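Latby 200 Dust Suppressant for Unpaved Access Roads 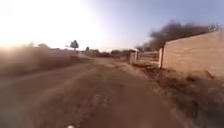

Latby 200 is a liquid binder for dirt roads, yards and unpaved approaches with light vehicle traffic. It is diluted with water and sprayed onto a graded surface, where it holds fine particles in the top layer.

Surface preparation
Fill ruts and shallow depressions before application. Break up lumps, remove stones from the wheel path and shape the road so that water drains to one side. Soil banks along the road should be treated separately - loose material will blow back onto a finished surface.

Supply
Drum: 200 liters
Tank: 3000 liters, delivered by road
Storage: closed container, out of direct sun

Application
Spray in two passes. Keep vehicles off until the surface is firm. Mask block walls, gate pillars and metalwork within reach of the spray bar, as dried product is difficult to remove from porous masonry.

Not suitable for standing water or deep sand.

Distributed by Altavis. Technical questions and dilution tables: Upendo Athumani, extension 193. Order code: Latby 200-D (drum), Latby 200-T (tank).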